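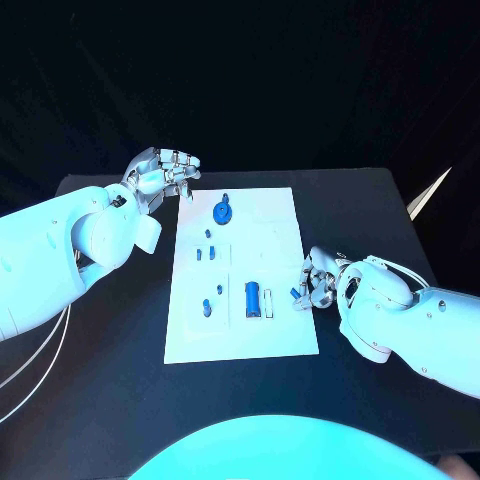

Ticket 292 – Demo table, right hand stops mid-task
Opened by: Yaowalak Wiriya
Assigned to: Kidus Abera
Priority: high (open day)
Status: closed

11/3/22, 9:10 Yaowalak
Right hand picks up a peg, lifts, then the arm holds position and the console shows error 111. Left arm is fine. Happened on two of the first five runs. Visitors from Darketti are due at 1:00 and the sorting demo is first on their schedule.

9:25 Kidus
Does it clear with a soft reset, or do you have to home both arms?

9:31 Yaowalak
Soft reset clears it. Comes back after a few picks.

9:50 Kidus
Log says grip timeout. The hand is waiting for a force reading it never gets. Limit is set to 200 ms, same as in June, but the blue pegs are new and narrower than the old ones. Please raise the limit to 800 ms and leave grip force alone.

10:15 Yaowalak
Changed and restarted. Ten runs, no error. The pick is a little slower but fine for visitors. Also taped a fresh sheet down, the old one had started to slide.

10:22 Kidus
Good. Check the wrist cable on the right arm too – Cosimo had one work loose last month.

10:40 Yaowalak
Cable is seated. Gualtiero wants to know if guests can hand a peg to the robot.

10:44 Kidus
No. Guests stay behind the rope while the arms are powered.

3:35 Yaowalak
Both sessions done. One stop in the second group, a dropped peg, no error code. Closing this. Opened a separate ticket for the slow pick.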